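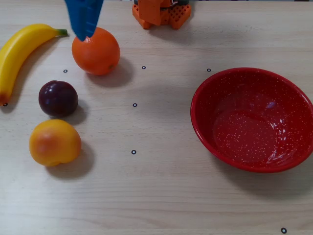
OK so, ten months into working next to robot arms at Lemerier, some thoughts. I pack fruit boxes for offices, and I was pretty sure back in January I'd be out of a job by spring!

Still here. The packing crew was 14 people then and it's 14 now, but the day looks really different.

I used to do eight hours of pick, place, pick, place. Now I spend maybe half the shift at the practice table, setting out fruit and a bowl and watching how the arm goes at it. 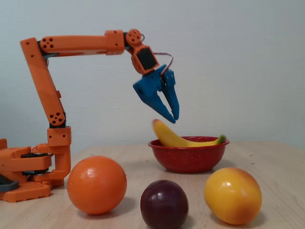 Bananas are my whole personality now, sorry. Grab one by the wrong part and the rest swings around on you. I've known that in my wrists for years and never once had to say it out loud — then the folks from Trereo asked me to write it down.

They pay us a bit more for table hours, which I like. What I don't like is that the table hours all went to day shift. The Onddale crew got a slideshow and a sandwich.
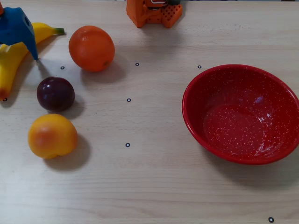

Also it's quieter? We used to talk all day across the line. At the table you're kind of in your own head, and I miss the gossip.

My wrists feel great though. Haworth site gets theirs next, so if you work there, ask about the pay bump BEFORE you sign up for training.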